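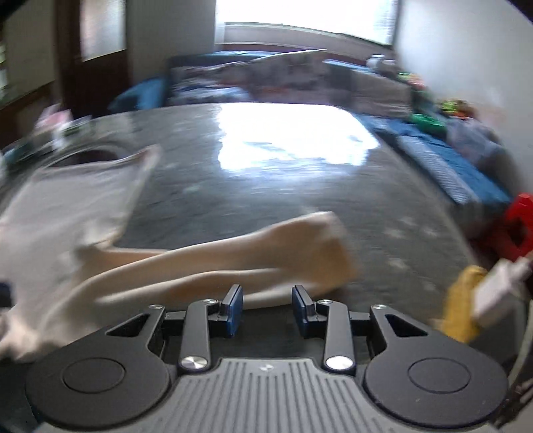 The room before folding time.

Many people wash their clothes with much care and then lose all the good work in the last ten minutes, when the clean things sit in a pile and get creases. I did this for years. These are the habits I keep now, and most of them I learned from my aunt, Chiharu Kudo.

Take sweaters and sweatshirts out of the washer first. They are heavy with water, and if they wait at the bottom the shoulders become long. Press them in a towel, do not twist. Then lay them flat on a rack and pull the cuffs gently into shape with your fingers.

Turn dark cotton inside out before washing. It keeps the color longer, and the small balls of lint stay on the inside.

Use less detergent than the cap suggests. My towels were stiff for a long time – I blamed the water, but it was too much soap. Run one extra rinse with nothing added and feel the difference.

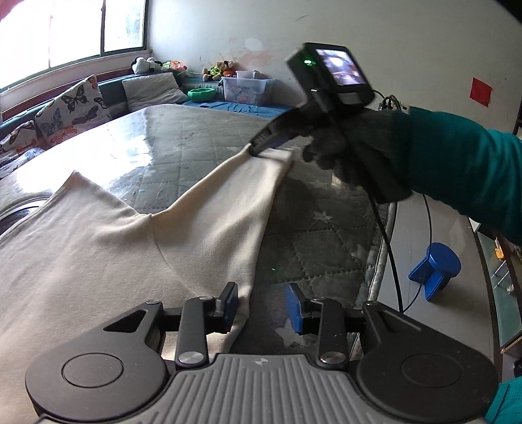
Tamura, January

A bed is a better folding place than a table, if you smooth the blanket first. Lay a soft shirt on the mattress and open all the loose folds with your palm, from the middle to the hem. Look where the side seams go. On cheap shirts they often turn toward the front after washing, so fold by the shoulders and forget the seams.

Bring one side in, lay the sleeve back along the body, then do the same with the other side. Fold in half, and once more if your drawer is low. Stand the shirts up in the drawer like books.

In winter the air in our house is damp, and even a dry shirt can smell a little when it is closed in a drawer. I leave thick things on the bed for one hour before I put them away. A small cloth bag with baking soda in the corner of the drawer also helps – change it every two months.

Hiyori Nomura wrote to me that she irons only collars and cuffs and hangs the rest in the bathroom after a hot shower. I tried it with linen and it was not enough, but for thin cotton it works well.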